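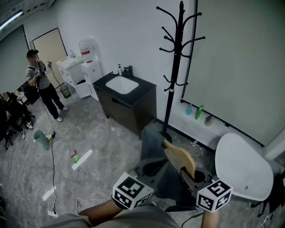

February, after supper

Spent most of the day on the back room at last. The curved wood piece came first, then the white oval tabletop. I still haven't found the screws for that one. I called the Kumeck shop and they want 21 dollars for a set of 2, plus shipping, so I'll try the hardware store in Flevesitz before I pay that.

The coat rack can go by the front door – no point keeping it in there with nothing on it. I want to wipe down the vanity and put the soap back where I can reach it. The low cabinet door next to the water dispenser needs looking at too.

Arms sore. Bed early, tabletop again tomorrow.

21 likes · 2 comments · Share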